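Visit report: the open day at Parkis, 2026-07-19

I went to the open day of Parkis because our small shop buys trays and storage boxes from them, and I wanted to see for myself where they come from. The building is behind the tyre centre, and the parking lot was already full when I arrived, so I left the car near the Nolent warehouse and walked back. At the door we received a paper badge and a bottle of water. The tour took 90 minutes and was free of charge.

We began in the moulding hall. Photos are not allowed there, and this I can understand. The plastic arrives as small grains in big sacks from Skostent, and the colour is mixed in before the grains are melted. Our guide let us put a hand in a bucket of grey ones, which felt like dry lentils. It was very noisy and we had to wear ear protection, so I missed half of the explanation about the cooling of the moulds. I asked again later and was told that a tray which cools too fast can bend at the corners.

After this came the sample room, which for me was the best part. The shallow trays are kept here in all the colours of the catalogue, and visitors may pick them up and compare. I have sold the grey ones for years and never looked at them properly. The corners are rounded, so a cloth can get into them, and there is a flat lip all the way around for the fingers to hold.
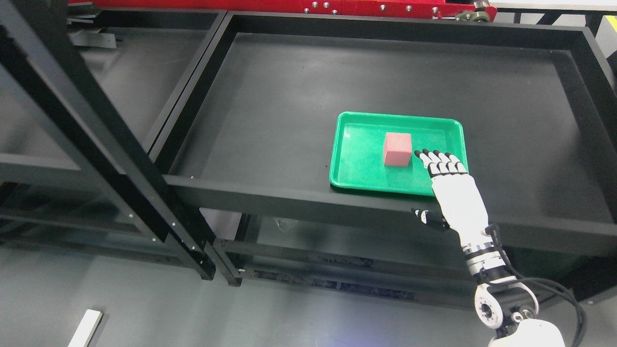
I asked why a customer would pay more for a bright colour when grey does the same job. The answer was that small parts are easier to find on it, and that many workshops give each bench its own colour, so the trays come home again at the end of the day. In our shop they never come home, so perhaps I will try it. The minimum order for a special colour is 100 pieces, a bit much for us, but the standard colours can be ordered in any number.

The last stop was the packing area. Trays are stacked one inside the other with a sheet of thin paper between, and then go in cartons from Uçar. I noticed that the cartons are stronger than the ones we received in March, when two trays came with a cracked lip. I mentioned it, and the lady at the desk wrote down my order number.

There was coffee and a sausage sizzle in the yard, with onions, very good. I would have liked more time in the sample room and less in the yard, but my neighbours in the group had the opposite opinion. For the next visit, wear closed shoes - two people in sandals had to wait outside the moulding hall.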